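Refitting the hands on the two-arm kitchen robot, and the bottle test

Written by Zane Urbonaitė, with corrections from Rasmus Žukauskas
Last changed: 2022-12-28

These instructions are for the kitchen robot in the Montoya room. They begin at the moment when one or both hands have come back from cleaning or repair and must be put on the arms again. How to take a hand off is on a separate page. Please read everything once before you start, also if you have done it before, because the order of steps 3 and 4 was changed.

What you need

The hand, with its small screws in the labelled bag
The short hex key set from the second drawer (not the long one, it does not fit between the collars)
A soft cloth
Two hook-and-loop straps
A torch
A plastic bottle with screw cap, filled and closed
The service laptop with Celesix on it

For one hand you should plan 47 minutes. Two hands do not take double, as the start-up is the same.

Step 1. Park the robot and take the power away

Drive the robot to the refrigerator and stop it so that both arms can reach the counter without the body touching the drawer. In Celesix choose Park, wait until both elbows are still, then press the red button and turn the key. Take the key with you. The arms sink a little when the power goes. This is normal, but do not have your fingers under the elbow when it happens.

Step 2. Clean the wrist face

Wipe the wrist face with the dry cloth. Look into the connector with the torch. If you see a bent pin, stop and write to Drahomíra Vondráček. Do not try to bend it back. We lost a wrist board in February in this way.

Step 3. Connect the cable first

Push the hand cable into the wrist connector until it clicks. Hold the hand with your other hand the whole time, or ask a colleague to hold it. The cable is not made to carry the weight.

Before, we wrote that the screws come first. It is possible to do it so, but with the screws tight you can not see if the connector has clicked.

Step 4. Put the screws

Place the metal plate flat on the wrist and start all screws by hand, two turns each. Then tighten them crosswise with the hex key. Go around a second time. If one screw turns easily on the second round, the plate was not flat and you must loosen them all and begin this step again.

No thread lock on the hand side. On the arm side it is already there and you have no reason to open it.

Step 5. Lay the cable

This is the step where most mistakes are made. The cable must have enough slack for the wrist to turn completely in both directions. Leave a loose loop near the wrist, then lead the cable down along the outside of the arm, past the elbow, to the black band. Fix it with a strap below the elbow only. A strap on the elbow itself will pull the connector out when the arm folds.

Turn the wrist slowly by hand to both ends. The loop may become smaller but never straight. Bend the elbow as well, and look that the cable does not go into the joint.

Step 6. Power and zero position

Put the key back, turn it, release the red button. In Celesix open Hands, choose the side, and press Zero. The fingers open and close one after another. Keep away from them. When it is finished, the page shows one value per finger. Each value must be under 21. If one finger is higher, repeat the zero once. If it is still higher, the hand goes back to the bench, and you write the value in the log.

The old log counter is also on this page. Ieva Mets asks that you note it before and after. The last entry is 1,197 for the left hand.

Step 7. The bottle test

Close the bottle well and stand it on the counter. Load the program "bottle_both" and set the speed to 29 per cent. Faster is allowed only when the test has passed one time at this speed.

One hand takes the bottle and lifts it away from the counter. The other hand comes from the side, open, and approaches until its fingers are near the bottle. It does not need to grip. During the test you look at three places: the fingers on the plastic, the plate at the wrist, and the cable loop. Stay on the counter side with one hand on the stop button.

The test is passed when:

The bottle stays upright and does not slide
The plastic is not pressed in by the finger tips
The plate has no gap
The cable swings freely and does not catch on the elbow or on the drawer handle

When the drawer of the refrigerator is open, take care about the distance. The program does not know whether it is open or closed. Dace Hunt has asked for this in the next version.

Step 8. Finish

Let the robot put the bottle back, press Park, and close the drawer. Return the hex keys. Write in the log the side, the finger values and your name.

If the bottle slides during the test, first clean the fingers with the dry cloth and try again before you change any grip value.
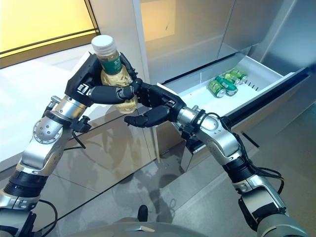 Trikura | Robot Service Team | Workshop pages

Bottle test in step 7, left hand holding, right hand open with the thumb at the side of the bottle. Compare the cable near your left wrist with this one: it should hang in the same kind of loose loop. On the right side the cables go down outside the arm past the elbow.

Next page: Changing a finger segment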